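Part 3: Putting Skonilia in a brick building
Reading time: 6 minutes
Last updated: August

If you've followed me through Part 2, your Skonilia hub is out of its box, registered, and probably sitting on the floor by the phone socket. That'll do in a modern flat with thin walls. In an old building it won't, and I get more emails about this than about the rest of the guide put together. Brick soaks up a wireless signal, and thick old brick soaks up more of it than you'd believe!
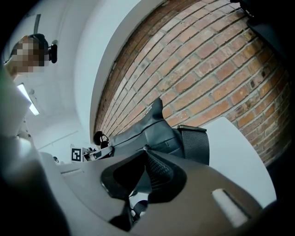
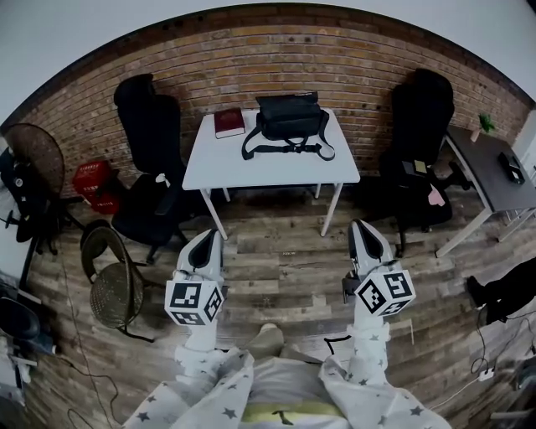 Brick walls, the sort this part is for.

So we're going to move the hub, add one satellite, and get the two talking properly. Put the kettle on first. None of it is hard but there's a fair bit of waiting for lights to change colour.

Before you start

You need the hub, one satellite, the flat grey network cable (keep the yellow one for Part 5) and a phone with the Brerkora app on it. If you bought your kit second-hand, check the satellite has been wiped by its last owner. Hold the pin button until the light goes out and let it start again from scratch.

Placing the hub

1. Unplug the hub at the wall and wait until the light is completely off. I know, I know, I'm impatient too.

2. Pick a spot at about chest height. A bookshelf is lovely. Keep well away from microwaves, fish tanks and big mirrors — mirrors are the one that catches people out.

3. Try to give the hub a clear view through a doorway or an arch into the next room. The signal will happily go through an open doorway, and it only has to fight the wall where there isn't one.

4. Run the grey cable from the socket to the hub. Tuck it along the skirting and use stick-on clips, the soft kind that peel off.

5. Plug back in. You'll get red, then flashing amber, then steady white. Mine takes ages on amber and always has.

Caution: don't drill into old brick to pass a cable through until you know what's buried in it. Gas pipes and live wiring turn up in silly places. If you rent, get your landlord's permission in writing.

Adding the satellite

6. Bring the satellite into the same room as the hub for pairing. I spent a whole evening trying to pair mine from upstairs (the manual in the box doesn't mention it) and it never once worked.

7. Open Brerkora, tap Add, and choose Satellite. Type in the code from the sticker underneath. The letter O and the number zero look the same on that sticker, so if it's refused, swap them over and have another go.

8. When the light goes white, unplug the satellite and carry it to its proper home. Halfway between the hub and the room that gives you trouble is a good first guess.

9. Plug it in and look at the link score in the app. Anything over 199 is fine. Under that, shuffle the satellite nearer to the hub and let it settle before you look again.

Note: the score wobbles. Mine sat at 204 for most of the afternoon and dropped a bit when everybody came home and started streaming things. A wobble is nothing to chase.

If the score won't come up

Check that the satellite isn't behind a radiator, a chimney breast or a metal filing cabinet. Then try it on the other side of the doorway. If there are foil-backed boards on the inside of your walls, and plenty of done-up old places have them, you may need the wired link in Part 5 instead.

The Heranitz model has a small switch on the back marked Long. Leave it off for now. It trades speed for reach, and most people who turn it on forget and then write to me about slow video calls.

Once you're happy with the positions, go to Settings, then Lock Layout, so the kit stops hunting for better channels at three in the morning. Part 4 covers guest passwords.

Comments (3)

Jibrin: Step 6 saved my sanity, thank you. I had mine out on the landing and it was never going to pair.

Funmilayo Dauda: Does the Long switch matter if I've only got the hub and no satellite? We're in an old mill conversion and the back bedroom gets nothing at all.

Author: Hi Funmilayo — yes, it works on the hub by itself, so do try it! If the bedroom is still dead after that you'll want a satellite, and I'd start with it in the hallway.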